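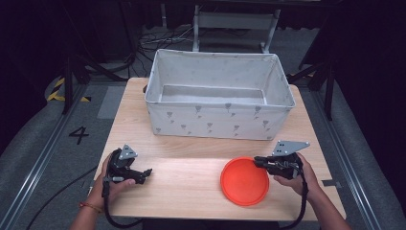
Page 21

Putting Things Away: Our Spring Project
Aminu Ogbonna and Rawiri Gilchrist, Team Flernport

We picked tidying up because everybody in the club hates doing it, and that turned out to be the best decision we made all year! The task sounds tiny: pick up a round orange-red lid from a table and put it in a white fabric bin. A person can do it half asleep. Teaching it is another story, and we loved nearly every minute of it.

Each demonstration is done by one of us with a black gripper in each hand. The lid starts flat on the wood with the bin behind it, and the idea is to pinch the raised rim, lift, and carry it over the side of the bin. Rawiri likes to come in from the right and take the rim near the top. Aminu prefers to slide the lid a little first (we argued over this for a whole Tuesday and ended up keeping both styles in the set).

Our goal was 600 demonstrations by May. We got to 206 before we noticed a problem - we had been putting the bin in almost the same spot every time, so the program had learned the spot and didn't care about the bin. Move it a hand's width and the lid went straight onto the table. After that we wrote Rulemix, a little script that picks a new starting layout before each try. It tells you where the bin goes, which way it faces and where to drop the lid. It is only 59 lines long and we are very proud of it.

The sides of the bin gave us trouble too. They're cloth, so the rim sags, and a lid that catches on it can tip back out. We now lift higher than feels natural and let go over the middle.

We did reach 600, with Aminu doing the last one at 9 p.m. and Rawiri cheering much too loudly. Next we want to try lids of other sizes, and then two lids at once - one per gripper.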